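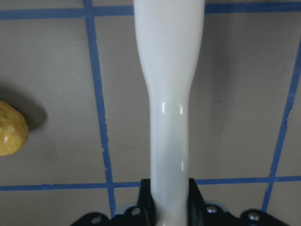 Do I need to have worked with robots before to take part in the finger comparison?

Most of the people we are looking for have never touched a robot arm, and the first half hour covers everything you will use.

Vanarcombe is looking for 17 people to take part in a paid comparison of gripper fingers. The job is to steer a robot arm by hand controller, pick up small objects from a table, put them in a bin, and tell us which set of fingers was easier to work with. We run the sessions in February at our workshop on the second floor, rear entrance. There is an elevator.

What we are comparing

Two finger designs and two controllers. The first finger design is called Tiko and has a narrow shaft. The second is called Kolář and has a wider pad at the tip. Both fit the same gripper mount, and a staff member changes them for you with a screwdriver while you take a break. The controllers are our own handheld unit and a newer one, Mistex, that reads the position of your wrist. You will use both controllers with both finger sets, in an order drawn at the start.

The objects are small things of the kind found in a kitchen drawer or a toy box. Some are easy to grip and some roll. We want to know where the fingers slip and where people lose sight of the tip, so a failed pick is as useful to us as a good one. Please don't practice on anything similar beforehand. 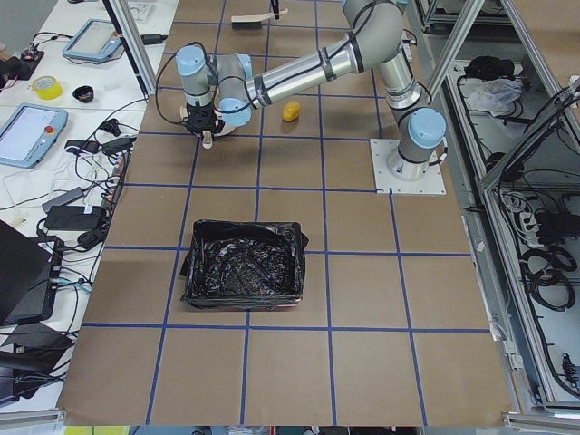

Each table is marked off in squares with tape, and the session lead will call out a square before each pick. You bring the arm over, close the fingers on the object, lift, and release over the bin. The lead then puts out the next object. You stay behind the line on the floor while the arm is powered, and the lead keeps a hand near the stop button the whole time.

A full visit is 68 picks, split into four blocks with a break after each of the first three. You fill in one page after every block. There is a short talk at the end, which we record as audio only if you agree to it.

Who can apply

You should be 18 or older, able to stand or sit on a high stool for the length of a block, and comfortable reading instructions in English. Glasses and contact lenses are fine. We would like at least 9 left-handed people – the wrist controller was set up by right-handed staff and we have very little feedback from anyone else. If you took part in our camera placement study, you can't join this one, but you can ask to stay on the list.

Pay and times

Participants get $400 for the full visit, paid by check or bank transfer. If you stop early for any reason, you are paid for the blocks you finished. Visits start at 9 a.m. and include lunch. Parking behind the building is free, but tell us your plate number in advance. Wear closed shoes and leave loose bracelets and long scarves at home.

How to apply

Write to Ezequiel Bermúdez at the study desk with your name, your age, which hand you write with, and any mornings in February that don't work for you. Questions about the arms, the fingers or safety go to Anselmo Montes, who leads the sessions. You will get a consent form to read before your visit and can sign it when you arrive – bring a photo ID.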